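19 April 2025

Rain since before breakfast, so I gave up on the garden and decided today was the day for the snack shelf. I've been putting it off since December, when everything sweet in the house got shoved wherever it would fit and then stayed there. I made coffee, put the radio on, and told myself one hour, tops. (It was not one hour.) 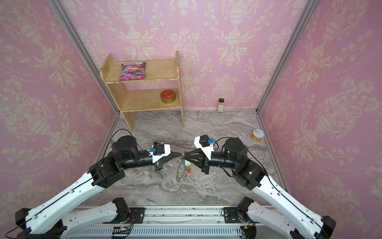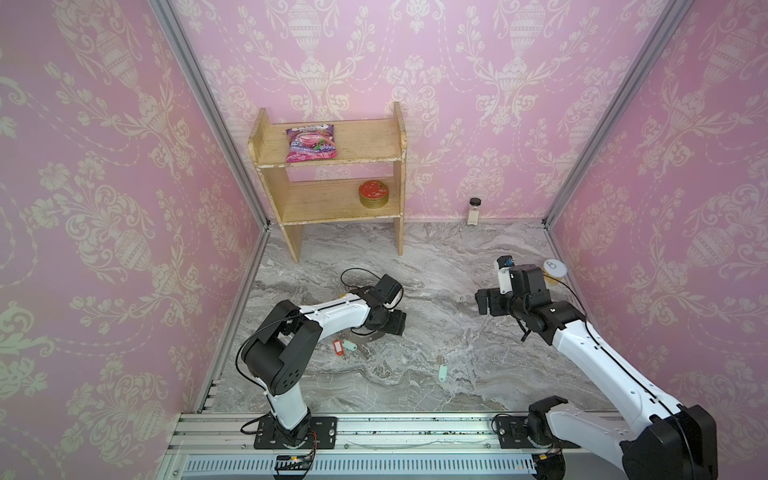
The little two-tier shelf against the pink wallpaper, candy bag up top and the round tin underneath.

I do love that shelf, scuffs and all. I found it at the Walivano flea market years ago and talked the man down to 4 dollars, and I was so pleased with myself that I carried it all the way home on the bus. Every so often I think I should sand the edges and give it a coat of something, and then I look at it and think, nope, leave it alone. The worn bits are the best part! A new one from Zodell would probably be straighter and I'd probably like it half as much.

So the bag went on the top board, lying flat. I tried standing it up first and it slumped over every single time, so flat it is. It's such a loud purple and pink that it looks almost planned against the wallpaper, which makes me laugh, given how long I dithered over that wallpaper. Urns and flowers everywhere, swags too, the full grandma. I went back to the store 2 times to look at the plain stripe and came home with the damask anyway. No regrets. The gray marble floor calms it down a bit, I think, or at least that's what I say when people come in and go quiet.

The red tin gets the lower board. I had it up top for a while last month, but it's round and I kept knocking the lid when I reached for anything else. Down there it has a bit of a roof over it and looks very grand with that gold side. I'm keeping the tin forever, whatever ends up in it. Buttons, maybe, or tea. I already have too many tins with buttons in them, but that has never stopped me before.

Then there's the small glass jar with the dark lid, and the little round yellow container with the white lid, and those two I can't settle. They're both down on the floor, the jar along the back wall to the right of the shelf and the yellow one farther over toward the right-hand wall. I keep thinking they should go on the lower board next to the tin, all together like a proper little shop. But then the tin looks squashed, and I like it having the space. I might try the jar on the top board tomorrow, beside the bag. Or get one of those tiny Buvby baskets, though I said I wasn't buying any more baskets and I'd like to hold out until summer at least.

Stopped for soup at some point, then wiped down the tiles while I was already on my knees. Found a pen I'd been missing and a coupon for Sugiyama that ran out ages ago. 1000 points, gone! I was more annoyed about that than I should have been.

Still raining now. I ate toast for dinner and went back in to look at the shelf again before I turned the light off. Need to buy milk and light bulbs in the morning, and call about the gutter.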